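Golcombe puts its Orna gripper kit on sale, and would like you to throw groceries at it

MEDIA RELEASE
For immediate use

Golcombe, maker of sensible grey cabinets for the warehouse trade, has opened orders for Orna, a bolt-on gripper kit for small robot arms. It picks up packaged food. The company is aware that most people over the age of two can also do this, and has priced the kit accordingly.

Orna ships in two versions. The Orna 1209 is meant for benches and teaching labs. The Orna 3203 has a longer reach between the jaws and is meant for packing lines, where the work is duller and the hours are worse. Both come with black fingers, a mounting plate, a wrist camera and a printed manual of 11 pages, two of which are about the screws.

The wrist camera is the part Golcombe would like buyers to notice. It looks straight down the fingers at whatever they have hold of, so the operator gets the same view as the software and can argue with it on equal terms. Crinkly plastic film has long been the sore spot for this sort of gear. It shines, it creases, and it changes shape the moment anything touches it. Instant noodles do all three and cost very little, and they have become the favourite test item in the Golcombe workshop.
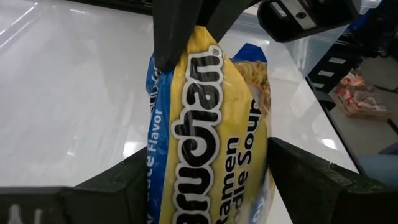 Aniela Jabłońska would rather talk about crumbs. A gripper that holds the packet and crushes the noodles has only done half the job, she said, and customers have a habit of opening the other half. She asked for a softer squeeze as the factory setting and got it, after what she described as a long lunch with the software people.

Owners can change the squeeze with a dial on the control box or through the Tirnden app, which also keeps a log of every pick and every drop. The log can't be edited. Several of our own staff have asked.

The kit fits most arms that take a standard wrist plate. Buyers with something older will want the Vasić adaptor, sold separately, in a colour the catalogue calls graphite and everyone else calls black. Spare fingers are sold in pairs, as they tend to be lost that way.

Orna has a few limits worth knowing before you order. It isn't rated for wet goods or glass. Eggs are at the owner's discretion and so is the mopping.

Orders placed before the end of May include a spare set of fingers and a bench clamp. Demonstrations run at the Golcombe showroom from 10 a.m., and visitors are welcome to bring their own packets. Please label them if you'd like them back.

Media enquiries: Golcombe front desk, extension 2707. Loan kits are available to reviewers for one month, return freight paid.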